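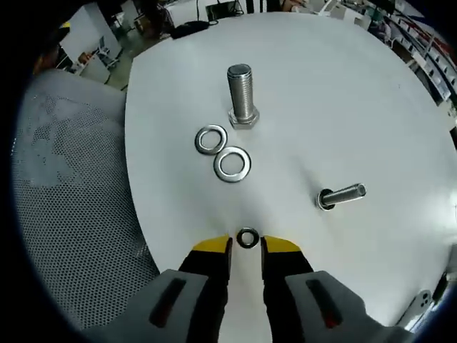 3.2 The fastener table

Figure 2. Loose hardware on a round white table: one hex bolt standing on its head, a smaller one on its side, two flat silver washers and a small black one.

Most of what has been written on household sorting concerns clothes, papers and kitchenware, which people own on purpose. Fasteners are another matter. In the homes we visited, few people could remember buying a bolt. Bolts came with a shelf, or out of a shelf, or were on the floor after a shelf had been put together and seemed to be standing up without them. They were then placed in a jar against the day the shelf changed its mind. Our earlier work (Oyewole and Meijer, Section 2) called these collections "reserve stock." The term flatters them, and we keep it only for consistency.

For the Tornosance study we wanted to know how people arrange such hardware before they have been told what the arrangement is for. Participants were given a small mixed handful from the Dranar jar, a donated collection of 1388 pieces, and asked to put it on the table "in a way that makes sense to you." We gave no further guidance. Several asked for some. One asked whether this was about personality, and was visibly let down by the answer.

The table matters more than we expected. Pilot sessions used a rectangular desk, and people lined everything up along the front edge like cutlery. A round top offers no such help. Spread over a plain white surface, even five pieces of hardware begin to look like a decision somebody has made, and participants tended to treat them that way, defending positions that we had not questioned.

Figure 2 contains the three placements that gave our coders the most trouble.

The first is the upright bolt. A large hex bolt will stand quite happily on its head with the threaded end in the air, and in our notes this is coded as "standing" whatever its relation to the other pieces. Adebisi argued for a separate code, "on display," on the grounds that a person who only wants a bolt out of the way lays it down. Shehu replied that a bolt laid down will roll, and that standing it up is plain good sense. Both positions survive in the coding manual, on facing pages.

The second is the pair. The two silver washers lie nearly touching, and they do not look quite the same size. Should they count as a group? We first required pieces to be in contact. This worked well until we applied it, at which point almost every pair in the data fell apart over a gap no wider than a fingernail. The rule was relaxed to "closer to each other than to anything else," a standard most families would also struggle to meet.

The third is the dark ring at the head end of the smaller bolt. From above, a washer and a thin nut can be very hard to tell apart, and a piece resting by a head can be hard to tell from a piece fitted under it. We asked coders to write "ring, dark" and move on. Ogbonna, who had spent years in a hardware store before taking up research, found this painful and said so in the margins. Her notes have been kept with the coding sheets and are recommended reading.

That leaves the small black washer, which sits apart from the other two. Every handful seemed to produce a piece of this kind, and we coded it as "remainder." When asked about their remainders, participants gave answers that fell into two rough families. Some said the piece did not belong with the rest. Others said it was the important one, and that they had put it where they would be able to find it. The resulting layouts were identical for our purposes, and position alone should not be read as evidence of neglect.

Agreement between coders was good for standing and lying pieces, fair for pairs, and poor for remainders. We considered dropping the last category. Meijer pointed out that it was the only one participants had asked us about afterward, and it was kept.

3.3 Containers

After the table task, each participant was handed 25 pieces and 2 identical jars. Lids were supplied separately, and we come to the lids in Section 4.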